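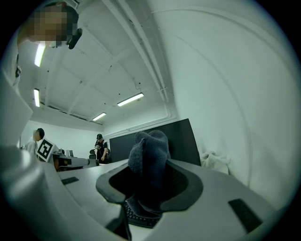
6 min read

12/09/2023

Moisture meter check, second go. Writing this up while I still remember which block was which, because the pencil marks are rubbing off.

Background for anyone picking this up later: the Sestetti pin meter and the oven never agreed on the blackwood last time, and the explanation going round the shop was that the oven was wrong. I didn't buy that then and I don't now. An oven and a scale have very few ways to lie to you. A meter with a species dial has plenty.

Cut fresh blocks from the same two boards, well in from the ends, no knots. Weighed each one straight off the saw before it could sit on the bench and pick up or lose anything. Then pins in, reading taken, block wiped and into the oven. Adel Belkadi did the readings on the second board so it wasn't all my thumb pressure. Weighed again this morning, back in, weighed again after lunch, and kept going until the weight stopped moving.

Board one, the one with the orange paint on the end: meter reads 2 points wetter than the oven says. Same direction on every block. That's a steady offset and I could live with it, if somebody would write it on the case.

Board two: no pattern I'd put my name to. Some blocks high, some low. Adel thinks the pins are hitting a denser band in the grain. Could be. It could also be that the pins are bent, and they are a bit, I held them against a square. We should have looked at that first and we didn't, so board two is worth less than the time it took.

The Harnness people say in the booklet that their correction table covers "most Australian hardwoods". The table has one line for acacia. One line for a genus that size is optimistic. I'd like to know what timber they cut to get that number and where it was grown. The booklet doesn't say, and the phone number rings out.

Also tried the pinless meter from Bellullow that everybody likes because it leaves no holes. It reads whatever is under the board as well. On the steel bench it gave me a number that would make the blackwood fit for frog breeding. On two sticks with air underneath, it came down to something sensible. I had been told more than once that the bench makes no difference with this model. It does. Anyone who has been checking stock flat on the steel should go back and do it again on sticks, sorry.

Scale: the readout for the tare tin drifted a little between morning and afternoon. Small enough not to change any of the above, but I've noted it. It may be the draught from the side door. Closed the door and it settled, then opened it again and it stayed settled, so I'm not calling that proved.

Total stock this touches is 2,467 linear metres if you believe the rack sheet. I don't fully, as the sheet still lists the short lengths that went out with the Ngata job. Either way, I wouldn't re-sort the lot on the strength of one decent board and one muddle.

What I'd want before anybody changes the numbers on the wall:

- new pins in the Sestetti
- board two done over, same method
- a third board from a different supplier
- 22 blocks at least, not the handful I did
- somebody other than me reading the scale

The chart by the drum sander ought to come down in the meantime. It has no name on it and no date, and half the shop treats it as gospel. I asked who made it and got three different answers. The acacia figure on it matches the booklet exactly, so my guess is that it was copied out and never tested here at all.

Oven is off. Dry blocks are in the tin with the lid taped, left-hand shelf. Please don't use them for glue tests, they'll suck up water from the air the moment the tin is opened and I want one more weigh.

Pins ordered.

Last updated: 12 September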